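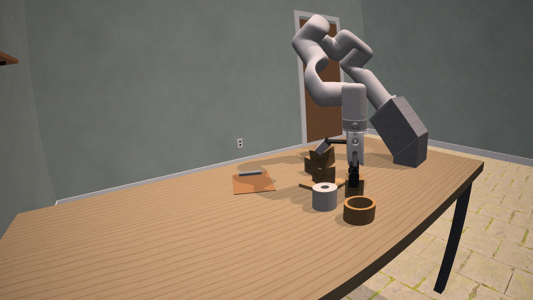

Image de synthèse : bras robotisé gris clair au bout d'une longue table.

Il faut payer les premières parties, et il faut les annoncer

Avril 2026

J'ai vu Malathi Menon pour la première fois un soir où son nom ne figurait nulle part. Ni sur l'affiche, ni sur le billet, ni sur le site de la salle. Elle est entrée avec une guitare et un petit harmonium, elle a joué sept chansons devant un public qui cherchait encore le vestiaire, elle a dit merci et elle est repartie. Il m'a fallu interroger la personne qui tenait la table de disques pour savoir qui je venais d'entendre. J'ai ensuite acheté tout ce qu'elle avait publié, deux disques à l'époque.

Je fréquente les petites salles depuis assez longtemps pour savoir que cette soirée était ordinaire. La première partie est le poste du concert que l'on traite avec le moins de soin. On la confirme en dernier, on la règle en dernier au son et on la paie mal quand on la paie. Depuis quelques saisons, de plus en plus de tournées s'en passent complètement. On ouvre les portes, on diffuse une liste de lecture, l'artiste principal arrive, joue 90 minutes et tout le monde est dehors avant le dernier métro.

Je comprends très bien les arguments de ceux qui organisent. La salle que je connais le mieux compte 248 places. Un billet y coûte 40 euros quand la tête d'affiche est connue, nettement moins le reste du temps. Sur cette somme il faut sortir le cachet, la technique, la sécurité, les droits, l'hébergement, l'accordage du piano s'il y en a un. Ajouter un artiste de plus, même seul, c'est un repas, une chambre, un changement de plateau, une demi-heure de personnel en plus. Un programmateur m'a montré ses comptes en mars sans que je le lui demande. Il n'avait pas tort sur un seul chiffre.

Je pense quand même qu'il se trompe sur le fond. Une salle de cette taille vit du fait que les gens y viennent voir des artistes qui ne remplissent pas encore les grandes. Ces artistes, il faut bien que quelqu'un les ait présentés au public à un moment donné. Si la salle ne le fait pas, elle compte sur d'autres pour le faire à sa place, et les autres raisonnent de la même façon.

On me répond souvent que cette fonction a changé de main, que l'on découvre désormais la musique ailleurs. J'utilise Plerkeo tous les jours et je n'ai rien contre. Le service me propose des morceaux qui ressemblent à ceux que j'ai écoutés la semaine précédente, il le fait avec constance et j'y ai trouvé de bonnes choses. Mais je passe au morceau suivant quand je m'ennuie, et je m'ennuie vite. Dans une salle, on ne passe pas au morceau suivant. On reste debout avec son verre et on écoute la quatrième chanson d'un inconnu alors que la deuxième ne nous avait pas plu. C'est de cette façon que j'ai appris à aimer des choses qui ne me plaisaient pas d'emblée, le dub le plus dépouillé par exemple, ou les chanteurs qui parlent longtemps entre les titres.

Il y a aussi ce que la première partie apprend à celui qui la joue. Subbarao Naidu a ouvert pendant toute une tournée pour le groupe Zorkorar, à une époque où il jouait seul à la basse avec une boîte à rythmes. Je l'ai vu au début et à la fin de cette tournée. Au début, il regardait ses pieds et enchaînait les morceaux sans laisser le temps d'applaudir. À la fin, il commençait par le plus lent, presque sans volume, et attendait que la salle se taise. Elle se taisait. Aucun studio de répétition ne donne cela. On peut travailler une ligne de basse chez soi pendant des années sans jamais savoir ce qu'elle devient devant des gens venus écouter autre chose.

Il faut dire un mot des mauvaises premières parties, car elles existent et j'en ai subi ma part. Le groupe imposé par le label de la tête d'affiche, qui n'a rien à voir avec elle et qui le sait. L'ami du guitariste. Le disc-jockey qui meuble pendant deux heures parce que la balance a pris du retard. J'ai quitté une fois une salle avant même le concert pour lequel j'avais payé. Ces soirées-là ont fait du tort, et une partie du public en a gardé l'habitude d'arriver tard. C'est le résultat normal d'une programmation faite au hasard. Quand la première partie est choisie avec la même attention que le reste, les gens finissent par le remarquer et par venir à l'heure. 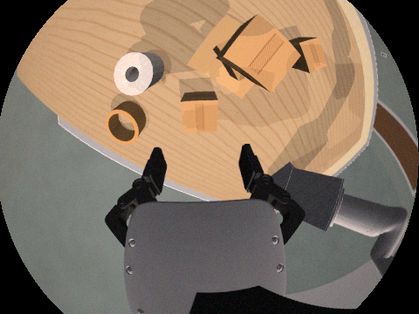 Image de synthèse : un rouleau posé sur une table en bois clair, vu d'en haut.

Le petit label Hviid a essayé quelque chose dans ce sens. Pour chaque concert de ses artistes, il demande que le nom de la première partie soit imprimé sur l'affiche dans un corps égal à la moitié au moins de celui de la tête d'affiche, et que son heure de passage soit indiquée. La demande paraît modeste. Plusieurs salles l'ont pourtant refusée, au motif que l'affiche était déjà partie chez l'imprimeur, ce qui en dit assez sur le moment où l'on choisit d'habitude le second nom. Les autres ont accepté et je suis allé à plusieurs de ces concerts. Je n'ai pas de statistiques à fournir. J'ai vu des gens entrer tôt, s'approcher de la scène et demander le titre d'une chanson en sortant.

Le festival Masititz procède autrement. Il n'y a pas de première partie, il y a deux concerts de même durée, et l'ordre est tiré au sort dans l'après-midi. Je trouve l'idée sympathique et je n'y crois qu'à moitié. Un artiste qui débute n'a pas toujours une heure de musique à défendre, et on le met dans l'embarras en la lui demandant. Vingt-cinq ou trente minutes, c'est un bon format. Il oblige à couper les chansons faibles. Il laisse le public sur sa faim quand c'est réussi, et quand c'est raté le supplice est court.

Reste l'argent. Je suis opposé à l'idée qu'une première partie puisse jouer pour se faire connaître. L'expression devrait disparaître des courriels des programmateurs. Je suis encore plus opposé à la pratique, courante sur certaines tournées, qui consiste à faire payer au groupe d'ouverture le droit d'être là, sous le nom de participation aux frais. Un musicien qui monte sur scène devant un public qui a acheté un billet travaille. Il a droit à un cachet déclaré, à un repas chaud et à une balance, même courte. Si le budget ne le permet pas, que le billet augmente de 2 euros et que l'on écrive sur la page de réservation à quoi ils servent. Je les paierais, et je connais beaucoup d'habitués qui feraient de même sans discuter, eux qui acceptent déjà des frais de dossier dont personne n'explique l'usage.

Les têtes d'affiche ont leur part de responsabilité. Ce sont elles qui peuvent exiger. Quand un chanteur installé écrit dans son contrat qu'il veut telle personne avant lui, la salle s'arrange. Certains le font et viennent même dire quelques mots au micro pour présenter l'invité. L'effet est immédiat : les conversations au bar baissent d'un ton. D'autres ignorent jusqu'au prénom de celui qui a joué sur le même plateau une heure plus tôt, et le remercient en cherchant dans leurs notes. Je l'ai vu assez souvent pour ne plus mettre cela sur le compte de la fatigue.

Quant au public, dont je suis, il pourrait arriver à l'heure. Je ne fais la leçon à personne, les gens travaillent, font garder leurs enfants, viennent parfois de loin. Mais une bonne moitié de ceux que je croise sur le trottoir pendant la première partie sont là depuis un moment et terminent une conversation qui aurait pu attendre l'entracte.

Malathi Menon tourne maintenant sous son nom. Elle emmène chaque soir quelqu'un pour ouvrir, un artiste de la ville où elle joue quand elle en trouve un, et elle envoie les affiches elle-même avec les deux noms dessus. La dernière fois, c'était un joueur de mélodica accompagné d'une percussionniste, vingt-cinq minutes, quatre morceaux dont un très long. Je n'ai pas aimé le troisième. J'ai réécouté le quatrième plusieurs fois depuis.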